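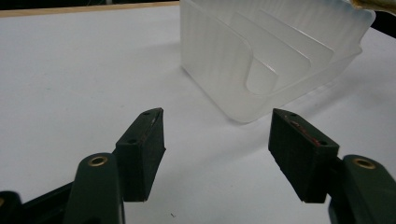 Photo: Goossens

Goossens adds divided desktop holder to Stesa storage line

ESTCOMBE – Goossens has added a translucent desktop holder to its Stesa range of home and office storage. The holder goes on sale in May through the company's Estcombe store and its regular dealers.

The body is frosted white plastic with faint vertical ribbing on the front face. A rounded U-shaped notch in the front wall gives access to the contents without lifting them over the rim. Inside, upright divider panels with rounded top corners stand parallel to the front wall and separate the contents into rows.

The holder is intended for envelopes, index cards, folded paperwork, charging cables and similar small items. In kitchens it can be used for sachets, tea bags and recipe cards. The frosted finish lets the user judge how full a section is but keeps printed labels from showing through clearly.

The article number is 1164. Holders ship in cartons of 38, and dealers may order single units at a surcharge. Empty weight is roughly 15 ounces. The plastic is supplied by Suveck, which also makes the material for the existing Stesa drawer trays.

Cleaning is by hand with warm water and mild dish soap. Abrasive pads will mark the frosted surface. The holder is not rated for dishwashers or for use above a radiator or stove.

The Stesa range now consists of four products: drawer trays, a lidded box, a shelf riser and the new holder. Prices for the three existing products are unchanged. Dealer price lists and assembly sheets are available on request from the Goossens sales office in Estcombe, which is closed on Sunday.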